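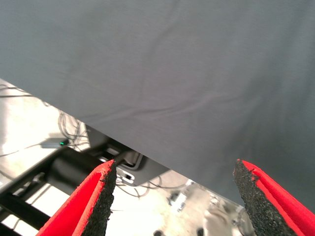

Find the hem first, Baltazar Arellano told us, and let the rest of the sheet do as it likes until you have it. He said this while we were still setting up our notebooks, and he said it again at the end of the afternoon, a little more firmly, after watching one of us try to fold a tablecloth from the middle. We have come to think that most of what follows in this section is a long commentary on his advice. The people we visited in Pundbridge disagreed happily about nearly everything else (thirds or halves, shaking or smoothing, whether a fitted sheet deserves to be folded at all), but they went looking for an edge, and they tended to go looking for it before they seemed to have noticed that the job had begun.

3. What people look for in a plain cloth

We began the household visits with patterned cloths, and we should admit that this was mostly for our own comfort. A check or a stripe is a kindness to an observer. You can see at once whether the cloth lies square, and when a fold goes astray the pattern tells on it. Our participants found the patterned cloths easy and a bit dull, and talked over them about other things. It was when Ximena Gallegos suggested that we bring plain cloths of a single color that people slowed down, went quiet, and started to use their eyes and fingers in ways we could write about.

A plain cloth has very little to say for itself. Figure 3 shows how little: a smooth gray fabric, the same slate tone nearly all over, with a clean hem running down on a long diagonal. There is a faint ripple through the center and some shallow wrinkling, and the color goes a shade darker toward one side. The strongest line anywhere in it is the hem, and the hem is strong partly through the shadow underneath, where the cloth darkens the space below it while the pale surface farther off stays very bright. Take the hem away and one would have a hard time saying which way the cloth was lying.

Figure 3. Plain gray cloth with soft creases and a nearly straight lower hem, with shadow directly beneath it.

We want to dwell on three kinds of cue that came up again and again in the visits, and which we later used to sort our notes: the edge itself, the shadow that goes with it, and the creases. They overlap a good deal. Readers who would like tidier categories will find our attempts at them, and the reasons we gave them up, in Section 5.

The edge

The word "hem" meant more to our participants than it did to us at the start. We had been using it for any boundary of the cloth. Mrs. Crăciun, in whose kitchen we spent a long and very well fed morning, would not have this. A hem, she explained, is a fold that somebody has already made and sewn down for you, and it is stiffer than what hangs above it, so you can run your thumb along it with your eyes shut. A raw edge is a different animal and curls. A selvage is different again. She folded with her thumbs riding along the inside of the hem and her fingers behind it, and when she reached a corner she pinched it and kept it pinched while the other hand went off to find its partner. She did this while telling us about her sister's wedding and she did not look down once.

Others worked more by sight. They held the cloth up by whatever part came to hand and turned it, sometimes several times over, until a long straight line appeared at the bottom. A cloth held by a random point almost never hangs with its hem level, so what they were looking for was a slanting line, and they seemed quite at home with that. Baltazar compared it to finding the horizon when you are lying on your side. Once the slant was found, people followed it downhill to the lowest point, took that as the likely corner, and let go of their first hold. We saw this so often that we began writing it in the notes as a single letter.

There was a good deal of pleasure in it, too, which we did not expect and would be sorry to leave out. A straight hem coming up out of a muddled pile made people say "there you are," or something like it, as if to a cat.

The shadow

We did not plan to write about light at all. The topic came in through a complaint. In one flat, the usual place for folding was a table under a window, and on a bright day the tabletop glared so much that white napkins more or less vanished against it. The woman who lived there lifted each napkin a little way off the table before she did anything else with it. We took this for a habit of shaking out crumbs. When Ximena asked, she said no, she was making it show. A cloth lying flat on a pale surface has an edge you have to hunt for, and the same cloth raised by a hand's width has a dark band beneath it that can be seen from the doorway.

After that we noticed lifting everywhere. Some people lifted and lowered the near edge in a quick flutter, over and over, with no other purpose that we could find. Some slid a hand underneath and left it there. With darker cloths on light tables the lifting was less marked, and with the gray ones it came and went with the weather, in a manner that we found charming in the field and maddening when we tried to code it.

The shadow is also a poor witness in certain respects. A deep crease throws one as well, and we watched more than one person take hold of a crease in good faith, believing it was the hem, and discover the mistake only with the fingers. The correction was almost always by touch. A hem has a double thickness and a row of stitches, and a crease slides away to nothing when it is pulled. People laughed at themselves when this happened, and then blamed the lamp.

The creases

Creases are where our participants' opinions were warmest, and where we ourselves still do not quite agree. One camp treats every wrinkle as a fault to be removed before folding can begin. They smooth outward from the middle with the flat of the hand, and they are not to be hurried. The other camp reads wrinkles as information. A soft ripple running across the cloth tells you where it was last bent, or which way the weight is pulling, and if you smooth it out too early you have thrown away a perfectly good signpost. Baltazar belongs to this second camp and has converted one of the authors.

In the notes from the community laundry on Zirton Street, where we were able to watch around 300 folds over the whole of our stay, the smoothing camp took more trouble over tablecloths and the reading camp over sheets. Size may be the better explanation. A sheet is too wide to be smoothed by one person standing in one place, and so you are obliged to take its creases as you find them. A tablecloth can be conquered. We should also say that the folding counter there is slightly tacky along one end from old varnish, and light cottons caught on it and wrinkled in places where they would otherwise have lain flat. We left those folds in.

Ximena kept a separate record of these differences on Lista cards, one for each visit, with a small sketch of the cloth at the moment before the first fold. The sketches have turned out to be the part of our material we consult most. She drew the hem as a heavy line, the creases as light ones, and left everything else blank, and when we laid the cards out in June to plan this paper we could tell at a glance which visits had been easy and which had not. In the easy ones the heavy line is long. In the difficult ones it is broken up, hidden under itself, or bunched into one corner, and the light lines swarm all over the page.

We are wary of making too much of this. The cards record what Ximena saw, from where she was standing, and the person folding stood somewhere else and had the cloth in both hands. Mrs. Crăciun, shown her own card, looked it over with great courtesy and said that it was a lovely drawing, but that her corner had been on the other side. We have marked it on the card in pencil, and we return to the matter of corners in Section 5.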